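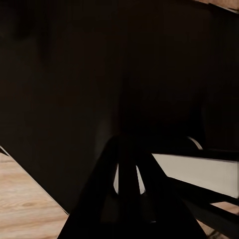
## Bromska House Tenants' Association: the questions we keep getting

**Do I have to pay to join?**
It's $3 a year. If you're short, talk to Iason Kokkinos, who has never chased anyone for it and isn't about to start.

**I'm subletting. Am I still a tenant?**
As far as we're concerned, you live here and the radiator bangs at you too. Come along. Your legal position is another matter, so bring whatever paperwork you were given, even if it's a text message with a thumbs-up.

**Gistach Management says my deposit went on "general wear." Can they do that?**
They can say it. Ask in writing for an itemized list. One member's list included $69 for "air." She got it back.

**How much notice do they owe me before a rent increase?**
Check your lease first, then the city housing office. Please don't go by the sign in the elevator – it was there before the elevator.

**Will I get in trouble for complaining?**
Keep copies of everything and tell us early. Leonidas Panagiotou has a folder of 40 repair requests going back to January and still gets his lease renewed, though without much warmth.

**Are you connected to the Figueiredo Street group?**
No. We share a photocopier and a low opinion of the same landlord.

**When do you meet?**
First week of the month, 7 p.m., laundry room. Dryers off during the speaker, please.

**Can the association lend me money for rent?**
No. The whole account holds $800, and most of that is promised to a lawyer.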